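Suche Suchbegriff eingeben Los

Kategorie: Projektberichte / Verkaufsraum und Präsentation

Zwischenbericht August: Schuhpräsentation Lolis

Im Berichtszeitraum wurde die Anordnung der Schuhständer für die Filiale Lolis erarbeitet. Bewilligt waren 60 Arbeitsstunden, verbraucht sind bisher 42. Die Leitung lag bei Zübeyde Aydoğan, die Abstimmung mit dem Lieferanten Skilari übernahm Manee Kaewkla.
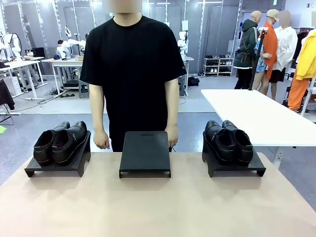
Für die Auslage verwenden wir niedrige schwarze Ständer mit geneigter Fläche. Jeder Ständer nimmt ein Paar auf. Die Ausrichtung der Schuhspitzen ist noch nicht festgelegt, Pappas wünscht sie einheitlich zur Kundschaft hin. Die Beschaffung ist zu fast 50 Prozent abgerufen.
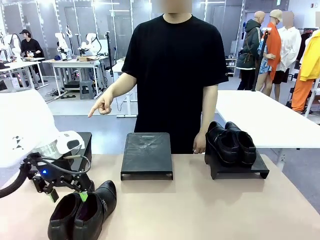

Schwarze Lederschuhe auf dem Tisch und auf dem Ständer, Mitte frei

Offen sind noch zwei Punkte. Die Höhe der Ständer muss mit den Regalen von Elosik abgeglichen werden, und für die Pflege der Glattlederoberflächen fehlt eine Anweisung an das Personal. Beides soll bis zum nächsten Bericht vorliegen.
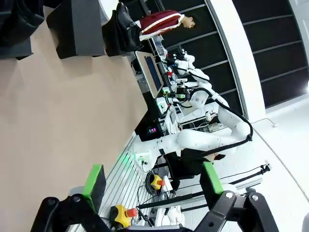
Die restlichen Stunden sind für die Einweisung in der Filiale und die Abnahme durch Pappas vorgesehen. Zusätzliche Mittel werden derzeit nicht beantragt.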